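Budget for the Bin, Too

May 28, 2024

Every year, as soon as the weather turns nice, I start getting calls from small shops and warehouses that have finally decided to buy a robot. I love these calls, I really do. People are excited, they have usually been saving up for a good while, and they have a brochure in front of them with one price circled. And then I have to be the wet blanket who asks what else is on the list, and there is a long quiet spell on the line.

My opinion, after a good many years of helping people spend their money on this stuff, is that the arm is the easiest thing you will ever buy. It has a part number. It has a warranty and a salesman who will take you to lunch. The trouble is in everything around it, all the odds and ends that don't come with a salesman, and that is where budgets go to pieces.

Take the folks at Gustetlow, who sort returned household goods. They set aside a nice round sum for a picking cell, and nearly all of it was spoken for before the crate was even off the truck. Then came the gripper, and a second set of fingers for the gripper (the first set was wonderful with boxes and hopeless with anything soft), and cable ties, sleeves, clamps, a decent bin, a spare decent bin, and 738 dollars for a table that didn't wobble. I remember that last figure because we argued over it for a week! The table was worth every penny.

The other thing I keep preaching, and I'm sure my friends are tired of it, is to set aside money for a messy test bin before you buy anything at all. Go around your own building and gather up the awkward stuff. Get something flat that doesn't offer an easy edge, something crumpled and shiny, something round that won't stay put, a roll of tape, a toy if you handle toys. Then pay for a few days of time at somebody's lab and watch an arm work through it. 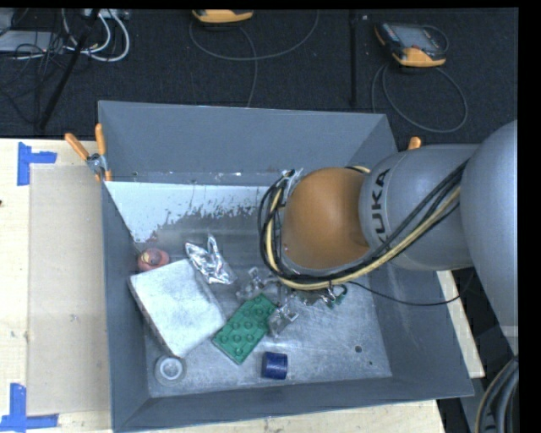 You will learn more in those few days than from a stack of quotes. When the people at Pasitside did it, they went in sure they needed the biggest arm in the catalog and came out asking for a smaller one and a much better gripper. The savings paid for training 2 operators properly, and I would call that the best money in the whole project. Morikawa skipped the test, and I don't say this to pick on them, but they spent 7 months swapping parts in and out of a cell that had looked perfect on paper.

I do understand the other side. A test costs money and you have nothing to put on the floor afterward, and it's hard to explain that line to an owner who wants to see something moving by November. There is also the plain fact that a lab is a kinder place than your loading dock. All fair. Still, I'd take an imperfect test with my own ugly objects over a polished demo with somebody else's pretty ones, any day of the week.

So if you're sitting down with a spreadsheet this summer, please give the small things their own rows. Put in the clamps and the cables and the spare fingers. Put in the hours your best technician will spend fussing with it, and those hours should be at full rate, please, with no pretending they are free. At Curnik they planned on 3 visits from the installer and wrote down a price for each one, including the last, which they hoped they wouldn't need. They did need it, and it was already paid for, and everyone went home on time that Friday.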